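Acta de la reunión de seguimiento de la jornada de puertas abiertas
Nave de Prirngate, 9 de junio de 2018
Asisten: Goline (organización), Stakex (célula de montaje), Fleury (público y catering)

1. Acta anterior
Se aprueba sin lectura, como viene siendo costumbre.

2. Balance de la visita
Se habían impreso 1.000 folletos y se repartieron 100. Goline propone guardar el resto para el año próximo. Se le recuerda que llevan la fecha en portada. Queda pendiente.
Fleury transmite que el grupo de la tarde, de 19 personas, preguntó sobre todo por el aparcamiento y por el café. Consta en acta que el café se acabó antes que las preguntas.

3. Demostración de montaje de ordenadores
Stakex presenta el trabajo con los dos brazos y la torre tumbada y abierta. El público quería ver más velocidad; Stakex quería ver menos dedos sobre la mesa. Se acuerda poner una cinta a 3 metros – la anterior estaba a la altura justa para apoyarse en ella.
Fleury pide que alguien explique en voz alta qué pieza toca en cada momento. Se discute largo rato si «memoria» y «disco duro» son términos aptos para todos los públicos. Se resuelve que sí, con un voto en contra.

4. Cartelería
El cartel de la entrada decía «Automatización» con una sola «t» de menos. Goline asume la corrección y el coste.

5. Próxima edición
Sin fecha. Stakex ofrece repetir la demostración si se le asigna una mesa lejos de la puerta. Fleury se encarga de pedir más café.

Anexo: la célula de montaje
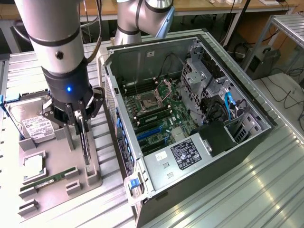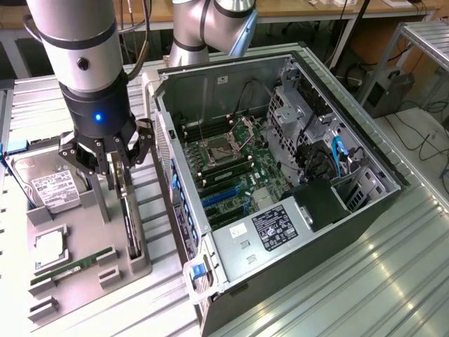
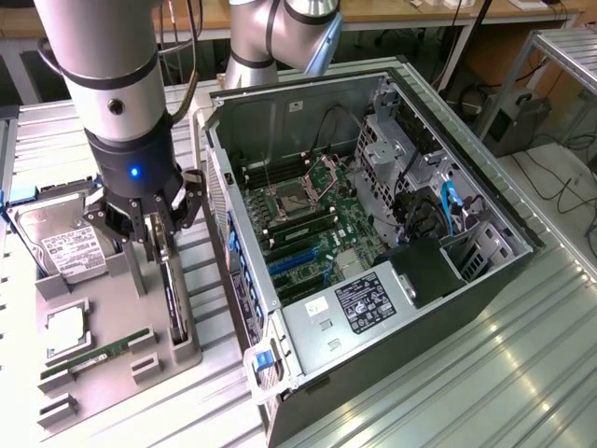 Célula de Stakex: la pinza con una pieza en la ranura de la bandeja, junto a la torre abierta.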